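Coston Robotics Open Day: Frequently Asked Questions
Mon 28 August, Belkadi Building, ground floor

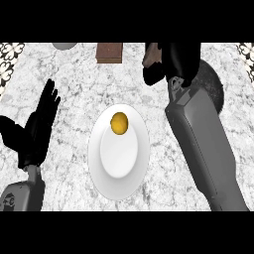 Do I need to book a place?
Walk-ins are welcome for the main hall. The simulator sessions have 47 places in total and those must be booked at the front desk on the day. Booking opens when the doors do.

What will I see?
The main demonstration is Lidine, our project on two-handed kitchen tasks. Visitors watch the simulated robot work at a marble counter with a plate, a piece of fruit and other items set out on it. The view is from the robot's side of the counter, with both arms reaching in from the front. The program is shown on a large screen and a member of the team explains each task as it runs.

Is there a real robot in the building?
Yes, in the lab on the second floor. Lab tours leave from the stairs every half hour and last 20 minutes. The robot is not switched on during tours.

Why do you use a simulator?
It lets us repeat a task many times without resetting a table by hand. The Lidine team has logged 3,306 simulated runs so far. A copy of the task list is available at the desk.

Can I try the controls?
Visitors aged 12 and over can. You wear a headset and hold 2 hand controllers, and each turn is five minutes. If you wear glasses, please tell the operator before you start.

Who gives the talk?
Fouad Fahmy, who leads Lidine, speaks at 11:00 and again at 2:30 in the Prirell Room. The room seats 70. Both talks cover the same material, with time for questions at the end.

Can I take pictures?
In the main hall and the Prirell Room, yes. Phones and cameras must be put away on the lab tour.

Is the building accessible?
All floors can be reached by elevator. The simulator can be used seated. Captions are shown on screen during the talks.

Can I bring a school group?
Not on this date. School visits start again in October and are arranged by email through the Coston front office.

Is there parking?
The lot behind the building is open to visitors. Use the north entrance.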